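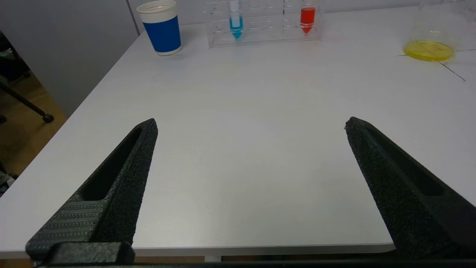 Plosach: a small arm for moving laboratory tubes
Project report, second year
Author: Loukia Panagiotou
Supervisor: Nikolaidis
Place of work: Ernwood shared workshop

1. Purpose of the project

The purpose of this project was to build a gripper and a wrist camera for a small robot arm, and to use them for moving conical test tubes between places on a table. In our school laboratory the students carry many tubes by hand during the practical lessons. I wanted to learn if a simple arm, built in a shared workshop with ordinary tools, can do a part of this work.

The arm itself was already in the Ernwood workshop when I began. It had no gripper and its old controller was broken. I replaced the controller with an Okel board, which I knew from the first year. The work took eight weeks, including the tests, and finished in December.

2. The gripper

The gripper has two fingers, which close toward each other. Each finger is bolted to a black mounting block and has a long slot along its body. The slot was made to reduce the weight, because the wrist motor of this arm is not strong. The complete gripper with the camera and the cable weighs 763 grams. My first version was heavier, and the wrist went down slowly when the arm was stretched forward.

The tips are narrow. At first I made them wide, thinking that a wide tip would hold better, but a wide tip touches the neighbor tube when it goes into a rack. With the narrow tip there is enough space if the tubes do not stand in holes next to each other.

I had also a problem with the bolts of the left block. They became loose after a long session and the left tip moved lower than the right one. I did not see this for a full afternoon and looked for the mistake in the program. Now I check the bolts before every session.

3. The camera

The camera is mounted at the wrist and looks forward over the fingers. I chose this place so that both tips are always in the view. The program can then compare the position of the tips with the position of the tube, and a small error of the arm joints is less important.

The weak side of this solution is that the fingers cover a large part of the table. When the arm is low, an object close to the gripper can be hidden behind a finger. For this reason the arm first stops in a high position with the fingers open, and the program searches for the tube from there.

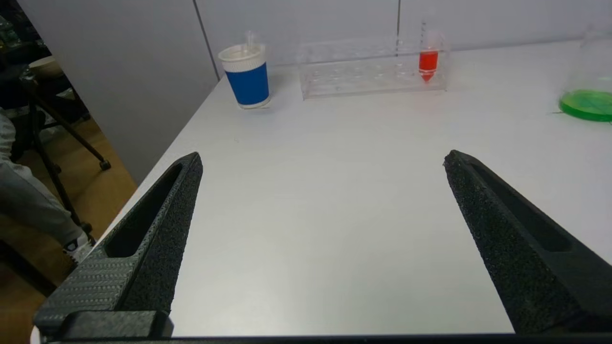 4. Arrangement of the table

The table is white and stands against a light gray wall. I put a transparent rack for the tubes near the back, and other containers on the table with it, such as a blue and white cup and some glass vessels. I changed their positions between the tests, because I did not want the program to learn only one arrangement.

The liquids have strong colors. This was the advice of Mr. Nikolaidis, and it was a good one. The tubes and the rack are transparent, and in front of a pale wall the camera loses their edges easily. A red liquid at the bottom of the tube is much easier to find. The program looks for the colored part first and then estimates where the upper part of the tube must be.

5. Tests

One test was to find the tube, grip it, lift it and put it back in the rack. The limit was 30 seconds, and a test which took longer was counted as failed. I made over 90 tests with the final gripper. The majority went well, but I can not call the system reliable.

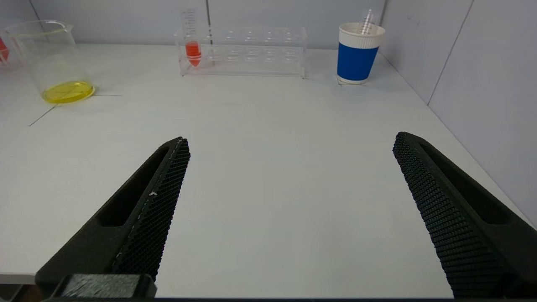
Most of the failures happened at the moment of putting the tube back. The conical end enters the hole easily, but if the tube is a little inclined, its wall touches the edge of the hole and the fingers slide upward. Lowering the speed helped. Reflections on the rack were the second cause, mainly when the ceiling light was directly over it.

6. What remains to do

The program still can not see a tube without liquid. I would also like to measure the force of the fingers, which now I set by hand in the Okel board and correct by feeling. Mr. Nikolaidis proposed a thin sensor under the grip surface, and I have ordered one. The drawings of the fingers and the last version of the program are on the shared computer in Ernwood, in the folder Plosach.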